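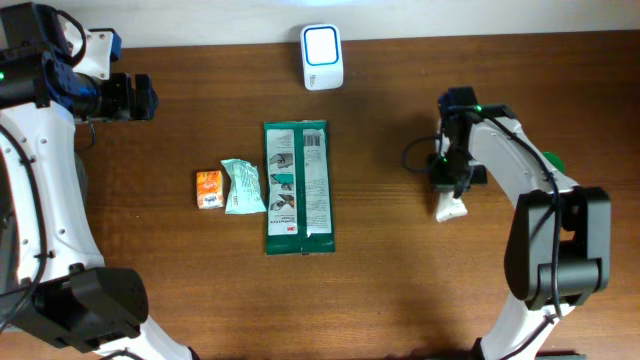 Figure 3. Wooden tabletop with two robot arms and packaged items between them.

3.2 Cleaning solutions and household trial

Four solutions were compared in the home trial. The first was plain tap water. The second was water with citric acid, the third was water with washing soda, and the fourth was a ready-made kitchen cleaner bought in a shop in Clistville. The citric acid solution was mixed fresh every week, as it was observed in our earlier work (Honkanen, December series) that old bottles sometimes grow a thin film on the inner wall.

In total 60 households in Clistville and Fallville took part. Each household received the four solutions in the same kind of spray bottle, marked only with a coloured ring, and a pack of cotton cloths. The participants were asked to clean one part of the kitchen worktop after the evening meal, and to leave the solution on the surface for 300 seconds before wiping. They then gave a mark from one to five for grease, for streaks and for smell. Households with marble or other limestone worktops were not accepted, because acid can damage such stone.

We received 542 completed forms. Forms without a ring colour were removed before the analysis. The washing soda solution obtained the best marks for grease, and the difference to plain water was clear in both towns. For streaks the order was almost the opposite – soda left a white haze on dark worktops, and many participants wrote that they had to wipe a second time with a damp cloth. Citric acid was liked for the area near the tap, where the water in Fallville leaves much lime, but it was weak against cooking oil.

The marks for smell are more difficult to interpret. The shop cleaner contains perfume, so the participants could easily guess which bottle it was, and the coloured rings did not help with this. We therefore report these marks but do not use them in the ranking in Section 4.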